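How to Charge an Electric Car at Home Overnight
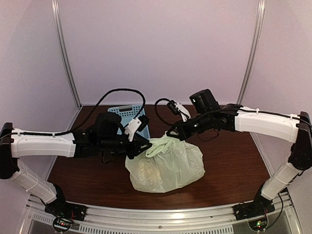 A pale green plastic bag on a wood-grain tabletop, with a robot arm on either side.

Waking up to a full battery is my favorite part of driving electric, and setting it up is so much easier than people expect! I've been plugging in my Tessier hatchback in the garage since last July, and these are the steps I'd give any new owner.

Start with your daily miles. If you drive 30 or 40 miles a day, a regular household outlet may well keep up. Mine adds 3 miles of range per hour on a cold night, so ten hours on the plug covers my run to Norside and back. For longer drives you'll want a 240-volt wall unit, and that's a job for a licensed electrician.

Have the electrician look at your panel before you buy anything. Ask how much spare capacity you have and whether the charger needs its own circuit (it almost certainly does). My panel had two free slots, so the whole job was done by lunch.

Next, pick the spot. Park the way you normally do, then measure from the wall to the charge port with some slack left over. I put my Laltico unit by the side door – great for the hatchback, a bit of a stretch when my sister visits and parks nose in.

Now the fun part, the schedule! Look up your utility's off-peak hours and enter them in the car or in the charger app. Pick one or the other. I set both at first, the times didn't overlap, and I woke up on a Monday with the same charge I'd gone to bed with. Set your daily limit while you're in there. Many cars suggest 80 percent for everyday use, but check your manual, as some batteries like a full charge now and then.

Plug in, wait for the light to change, and look at the app to see that the session is scheduled. In the morning, unplug and hang the cable up off the floor.

I went through my log last night and I've added 1014 kilowatt-hours at home so far, with only one stop at the fast chargers in Burcombe – and that was mostly for the coffee.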